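Hidwood Long Run Vest

Running vest for marathon and ultra distance training and racing

The Hidwood Long Run Vest carries water, food and a light jacket on runs of two hours or more. It is cut for runners who train on roads and trails and want one vest for both. The weight sits high on the back and close to the ribs, so a full load moves less on descents.

Nabil Masri cut the first pattern after a season of trail races in which his old pack rubbed the same spot under the arm every time. The armholes on this vest are wider and the edges are bound with a soft knit tape. There are no seams on the inside of the shoulder straps.

Storage

The two front pockets each take a 500 ml soft flask. Elastic loops at the top hold the flask upright as it empties. Under each flask is a zipped pocket sized for gels, salt tablets or a key.

The back has one main compartment with a stretch opening. A rain jacket, a hat and gloves fit in it with room to spare. Behind it is a sleeve for a 1.5 liter bladder (sold separately), with a hose exit on either shoulder. A pass-through pocket at the waist can be reached from both sides without taking the vest off.
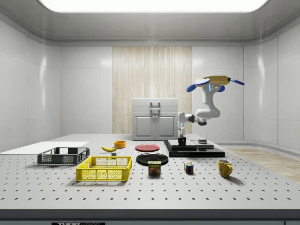 Pole loops are fitted on the front and the back. The front loops are quicker to use on rolling courses. For long flat sections most runners will prefer the back.

Fit and sizing

Measure around the chest at the widest point, over the shirt you plan to run in. If you fall between two sizes, take the smaller one. The fabric gives a little after the first few runs, and a loose vest bounces.

XS: 28 to 31 in
S: 31 to 34 in
M: 34 to 38 in
L: 38 to 42 in
XL: 42 to 46 in

The two chest straps slide on a rail and can be set at any height. Fill the flasks before adjusting them. Tighten until the vest stays put when you jog in place, then check that you can still take a full breath.

Notes from long-term use

Lurdes Sampaio wore a size S through one full build and the Mundach 100K in September. She logged 574 miles in the same vest. Her comments: "The side pocket is where I put everything. I had one sore spot on the collarbone at the start and moved the top strap down a notch. The zipper pull on the left got stiff after a muddy week and needed a rinse."

Marwan Kassab uses his on the road for marathon training, with one flask in front and nothing in the back. He finds it warm above 80 degrees and switches to a handheld bottle in midsummer.

Care

Hand wash in cool water with mild soap and hang to dry. Do not use fabric softener or a dryer. Rinse the flasks after every run and leave the caps off until they are dry. Salt left on the zippers will make them stick.

Specifications

Weight: 7.4 oz (size M, without flasks)
Main fabric: recycled nylon mesh
Capacity: 8 liters
Included: vest, 2 soft flasks, whistle
Colors: slate, rust

Shipping and returns

Orders placed before 2 p.m. leave the same day. You may return an unworn vest within 30 days for a refund. Vests that have been run in can be exchanged once for a different size, within 15 days of delivery. Please wash it first.

Repairs to straps, buckles and zippers are free for two years. Send repair questions to Noura Tannous at the service desk and include your order number and a photo of the damage.

Replacement flasks, bite valves and chest straps are listed under Spare Parts.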